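Sprechzettel, Fortbildungsabend Kopfhaut und Haarpflege, 2021-11-03
Vortrag: Yi-an Heo, Praxis Clilten

(Warten, bis hinten alle sitzen. Mikro erst dann an.)

Guten Abend. Mein Thema sind Schuppen. Bart Vandenberghe hatte vorhin die Haarwurzeltransplantation, mit Vorher-Nachher-Bildern und Szenenapplaus. Ich habe Flocken auf dunklen Sakkos. Wer jetzt unauffällig an die eigene Schulter fasst, ist in guter Gesellschaft.

Folie 1: Zwei Dinge, die gern verwechselt werden
Trockene Kopfhaut: kleine, weiße, lose Schüppchen, oft im Winter. Seborrhoisches Ekzem: gelblich, fettig, gerötet, gern auch an Augenbrauen und Nasenfalten. Die erste Gruppe wäscht zu viel, die zweite zu selten, und beide haben ihr Shampoo von der Schwägerin empfohlen bekommen.

(Frage ins Publikum: Wer fragt beim ersten Termin nach der Waschhäufigkeit? Hände zählen lassen, nicht kommentieren.)

Folie 2: Unsere Auswertung
Kasun Marikar hat die Karteien durchgesehen, 2.636 Erstgespräche. In 271 davon stand beim Shampoo nur »normales«. Ich arbeite seit Jahren in dem Beruf und weiß bis heute nicht, welches das ist. Kurz stehen lassen, trinken.

Folie 3 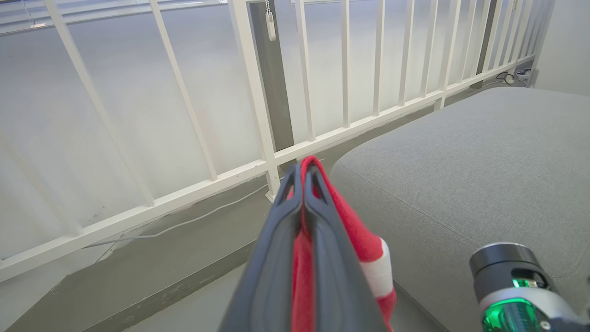
Weißes Geländer vor dem Fenster

Folie 4: Wirkstoffe
Ketoconazol, Zinkpyrithion, Selendisulfid, Salicylsäure. Bei Zinkpyrithion die EU-Rechtslage ansprechen, die Kosmetikhersteller stellen gerade um. Salicylsäure löst die Schuppen, gegen Hefepilze richtet sie wenig aus. Und der Satz, den ich am häufigsten sage: Einwirkzeit. Auf der Packung steht eine Angabe in Minuten. Die meisten interpretieren sie als dichterische Freiheit.

Folie 5: Der Fall Pludar
Die Pludar-Kur kennen alle, Brennnessel und sehr viel Duft. Nicht lästern! Deolinda Azevedo sitzt in Reihe 2 und verkauft sie. Sachlich bleiben: riecht gut, schadet bei intakter Haut selten, ersetzt bei Rötung keinen Arzttermin. Duftstoffallergie erwähnen.

Folie 6: Wann weiterschicken
Nässende Stellen, Krusten, kreisrunder Haarausfall, scharf begrenzte dicke Plaques. Kinder mit schuppenden kahlen Stellen sofort, wegen Pilz. Außerdem jeder, der nach vier Wochen konsequenter Anwendung keine Besserung sieht. Das Wort »konsequenter« bitte langsam sprechen.

(Falls Thijs Van Leeuwen nach Apfelessig fragt: Er fragt immer nach Apfelessig. Antwort: Studienlage dünn, Geruch kräftig. Dann sofort der Nächste.)

Handzettel liegen am Ausgang, etwa 92 Stück. Bitte einen pro Person, im Juni hat jemand den ganzen Stapel mitgenommen. Fragen jetzt, Einzelberatung zur eigenen Kopfhaut bitte erst nach dem Buffet.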